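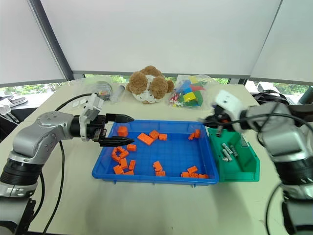
Photo: Nayeli Lozano

ORANGE

All the orange ones in the blue tray. That was the rule, her father's rule, and Zyanya had kept it going nine years without anybody asking her to.

Kitchen first. Then the hall. Then the blocks. She had until four.

Leandro called at two, from the road, window down, shouting over it.

"Are you done?"

"No."

"Are you close?"

"I'm doing the blocks."

Silence. Wind. Then her brother laughing, not a mean laugh. "Zy. Just dump them in a box. Dayana's kids don't care what color goes where."

"I care."

"Okay. Okay, I'm past Villaseñor, I'll be there when I'm there." Gone.

She sat on the floor with the big sack between her knees. Red, back in the sack. Yellow, back in the sack. Orange – tray. The sound it made, that little clack on the grid at the bottom. She would of known that sound anywhere. Asleep. Underwater.

Her father used to build with the orange and only the orange. A train station, he said. Kokine Station, last stop, no such place. He'd stand the tall ones on end for columns and lay the long flat ones down for the platform, and she was the one who got to announce the arrivals. Train 1191 now arriving from the coast! Always 1191. She never asked why. It was the kind of thing you figure you can ask later.

Long ones. Short ones. A square one with a tooth mark in the corner, Leandro's, age two, he'd deny it.

The house smelled like cardboard. Every room had an echo now. Mr. Olvera from next door had come by at noon for the ladder and stood there in the kitchen holding it, not leaving.

"Your dad and I were going to paint the fence," he said.

"I know, Melquiades."

"I still got the paint."

"You should paint it."

"Well," he said. "It's somebody else's fence now." And took the ladder and went, and she heard it bump the gate, twice, and then the other gate.

Ten to three. More orange. Her knees hurt. She put one block up on its end without thinking, then another one beside it. A flat one down in front. Not a station yet. Sort of a bench. A place to wait.

She ought to tape the boxes. She ought to call Dayana and say what time. The Sestetti lamp still wasn't wrapped, and there was the whole drawer of batteries and rubber bands and keys to who knows what, and she was sitting on the floor moving a brick half an inch to the left.

Car in the driveway. Already?

The door, which stuck, then didn't.

"I lied, I was closer than I said," Leandro said. He had coffee, 2 of them, and his shirt on inside out. He looked at the boxes, and the bare wall were the clock used to be. Then the tray.

He didn't say anything for a bit. Put the coffees down on the windowsill. Got down next to her, grunting, like an old man, like their father had.

"That's not how it went," he said. "The columns were over by the edge."

"They were in the middle."

"The edge, Zy. You were five. I remember it better."

"You were three!"

"So I was closer to the ground."

He reached in and stood one up where he thought it went. She let him. The phone was going in the kitchen, probably Dayana, and neither of them got up to get it.

"Go on," he said. "Say the train."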